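Section 6. Teaching a Two-Arm Task by Hand

By now your Urkar bench should be powered, leveled and homed, and both arms should be answering when you call them from the Sorota screen. If any of that isn't true yet, please go back to Section 5 and finish it first. We know how tempting it is to skip ahead (this is the fun part, after all!), but a bench that hasn't been homed will record motions that are slightly off, and you won't find out until playback.

In this section you will teach the bench to handle a cloth with both arms. We start everyone on cloth. It's forgiving, it doesn't roll off the table, and if you squeeze too hard you won't break it. The same steps apply later on when you move to boxes, pouches or whatever your own work calls for.

What you will need

The two hand controllers from the Broneo kit, charged and paired
One flat cloth in a plain color that stands out from the table
A chair or stool at a height where your elbows can rest at your sides
A little time when you won't be called away

CAUTION: Keep your hands, sleeves and hair outside the enclosure whenever the arms are live. If you need to reach in to move the cloth, press Hold on the Sorota screen and wait for the word HELD to appear. The arms are small, but they can pinch.

6.1 Getting comfortable with the controllers

1. Sit facing the front rail, with the left controller in your left hand and the right controller in your right. Each one drives the arm on its own side.

2. Tap Follow on the screen. The arms will drift to match your hands over a couple of seconds. Let them catch up before you start moving in earnest.

3. Squeeze each trigger slowly, all the way closed and all the way open. The jaws should keep pace with your finger. If one side lags, see Section 9, Trigger Calibration.

4. Spend a few minutes just moving about. Reach in, back out, turn your wrists, cross over to the middle and come away again. There's no recording running yet, so make all the mistakes you like.

Most people find that their first instinct is to look at their own hands. Try to look at the arms instead, or at the wrist view on the screen. The wrist view takes some getting used to, we admit. When the gripper is down near the cloth, the table seems enormous, everything smears as you move, and the other arm can swing in from the side when you least expect it. Stick with it, though! The bench learns from this view as well as from the overhead one, and once you've seen what it sees, you'll understand much better why small, calm motions work.

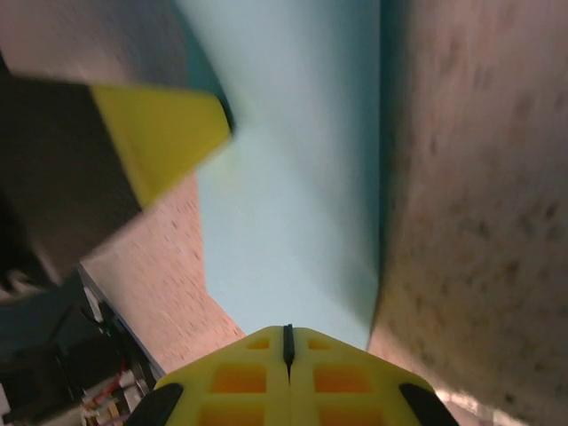
Figure 6-1. Wrist view near the cloth, with the yellow gripper face at the bottom.

NOTE: If the wrist view stays blurry even when the arm is perfectly still, wipe the lens with the dry cloth from the kit. Don't use glass cleaner on it.

6.2 Recording your first demonstration

We call one complete run through a task a demonstration. It begins with both arms in the rest position and ends when they are back there again, with the cloth wherever you meant to leave it.

1. Press Hold, lay the cloth flat near the middle of the table where both arms can reach it, and take your hand back out.

2. On the Sorota screen, choose New Task and type a name you'll recognize later. "Cloth fold, left over right" is a good name. "Test" is one you will regret by April.

3. Press Follow, let the arms settle, and then press the foot pedal once. A short tone tells you that recording has begun.

4. Bring both grippers in toward the cloth together. Come down from above, and keep the wrists far enough apart that the cables can swing freely.

5. Close the first gripper on the edge of the cloth. Pause for one slow breath, and then close the second. The pause is helpful later on, when the bench is working out where one part of the motion stops and the next one starts.

6. Carry out the fold at an easy, steady pace. If the cloth slips, go back for it in a natural way and carry on. A demonstration with a recovery in it is perfectly good and you should keep it.

7. Open both grippers, lift straight up, and return the arms to rest. Press the pedal again. You'll hear 2 tones, and the demonstration is saved.

CAUTION: Don't let the grippers press down into the table. The arm will try to obey you, and a servo held against a hard surface heats up quickly. If you see the load bar turn red, open your hand and lift.

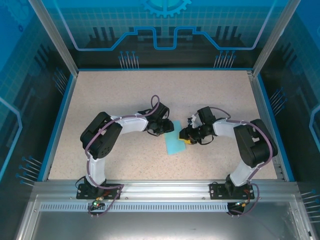 Once you have one demonstration saved, move the cloth a little and do another. Turn it slightly, slide it toward the left arm or the right, bring it nearer the rail. The bench needs to see the same job done from a range of starting places, or it will only ever know how to fold a cloth that lies exactly where the first one did. We suggest 27 demonstrations for a first cloth task. If your time is short, record them in batches of 6 and take a break in between — tired hands get jerky, and the bench will copy a jerk as faithfully as it copies anything else.

6.3 Looking back over your work

1. Open the Review tab and play each demonstration at normal speed.

2. Mark as Keep any run where the cloth ends up where you wanted it, even if the path there was a bit clumsy.

3. Mark as Discard any run where the arms bumped one another, where your hand came into view, or where you pressed the pedal late and caught yourself reaching for your coffee.

4. Press Save Set. The bench will report how many runs it kept.

NOTE: Discarded runs stay in the Discard folder until you empty it. Berenice Zavala, who trains new operators at our Hinojosa shop, likes to go through hers before clearing them out, and we've come to think it's a good habit. You'll often spot the same little slip turning up several times in a row.

6.4 If something doesn't feel right

The arms follow, but in the wrong direction. The controllers have been swapped. Press Hold, change hands, and press Follow again.

The screen shows code 62. The two arms have come closer together than the safety gap allows. Move your hands apart until the code clears. If it comes back often, start with the cloth laid out so your grip points are farther apart.

A cable pulls tight when you reach across. Press Hold, switch off at the wall, and reseat the cable in its clips as shown in Section 3, leaving a loose loop above the wrist.

The gripper closes but the cloth slides out. Check the finger pads for lint and wipe them clean. If they still won't hold, take a slightly bigger pinch of cloth.

When you have a saved set you're happy with, leave the bench switched on and continue to Section 7, Training and First Playback.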